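Minutes of the Members' Meeting
Mägi Allotment and Garden Association
August 25, 2019, in the meeting room at Desimon House

Present: Brigitta Zwahlen (chair), Khalil Nassar, Ngaio McPhee, Gonzalo Rivas, Shadi Tannous (minutes), and members as in the attendance list
Apologies: received from the holders of plots 4 and 22

1. Opening
Brigitta opened the meeting at ten past two and welcomed the new members from the lower path. The minutes of the spring meeting were accepted with one correction: under point 6, the word "hedge" should be "fence". Khalil asked that this is also changed in the copy on the notice board.

2. Water
The dry weeks in July have made the water question urgent again. Gonzalo reported that the pressure on the upper path was very weak in the evenings, when most people come after work. He has looked at the old pipe together with a man from the firm Bukeck, who thinks that the narrow part near the tool shed is the problem.

Bukeck has given a written offer of 2,120 for a new pipe from the main tap to the shed, digging included. Ngaio found this high and asked if members could do the digging themselves. Gonzalo answered that the offer would then be lower by 300, but the trench must be ready on the day the firm comes, and it must be deep enough because of the frost. There was a longer discussion. Several members said that their backs do not allow such work any more.

Decision: The offer is accepted with own digging. Gonzalo makes a list for the digging days and hangs it at the gate. Those who cannot dig are asked to bring food.

Until the new pipe is there, the upper path waters on even dates and the lower path on odd dates. Sprinklers stay forbidden. Watering cans may be filled at any time.
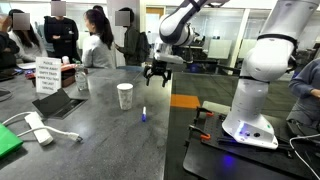 3. Compost
The shared compost place is again in bad order. Ngaio has found cooked food, a doormat and a large quantity of plastic pots in the second heap. She reminded all members that only garden waste and raw kitchen waste may go in. Potato plants with blight must be taken home and put in the household bin.

A member from plot 11 suggested to close the heaps with a lock. Khalil was against this, as the lock on the shed has already caused enough trouble with lost keys. It was agreed to try first with a better sign. Ngaio writes the text and Shadi translates it into Arabic and Spanish, with help from Gonzalo for the last one.

4. Plot 17
The plot has not been worked since the spring and the bindweed is now coming through to both neighbours. Brigitta has written two letters and has had no answer. According to the rules, the plot can be given to the next person on the waiting list after a third letter. Brigitta sends this letter by registered post. The neighbours may cut what grows over the border - but they may not enter the plot.

5. Seed order
The common order from Ivura will be made again this winter. Last time it came to 351 and the discount was worth the effort, but many bags were not collected until April. Khalil will take the orders on paper only, with payment at the same time. Broad beans and garlic are ordered separately and earlier, so that they can be planted in November.

Ngaio asked if the association could save its own seeds from the climbing beans. Everybody liked the idea. Whoever has good plants should leave some pods to dry and bring them to the shed in paper bags, with the name of the variety written on them.

6. Harvest afternoon
It takes place again at the long path, with soup and cake. Gonzalo brings the big pot. Members are asked to bring their own bowl and spoon, and a chair if possible. There was no agreement about music. Brigitta will speak with the people who live behind the fence before anything is decided.

7. Other matters
- The blue wheelbarrow has a flat tyre. Khalil repairs it.
- A pair of reading glasses was found near the main tap and can be collected from Shadi.
- The gate must be closed at dusk, also by those who leave only for a short time.

Brigitta closed the meeting at five minutes to four. The next meeting is in November and the invitation will be sent by post.

Minutes: Shadi Tannous
Read and approved: Brigitta Zwahlen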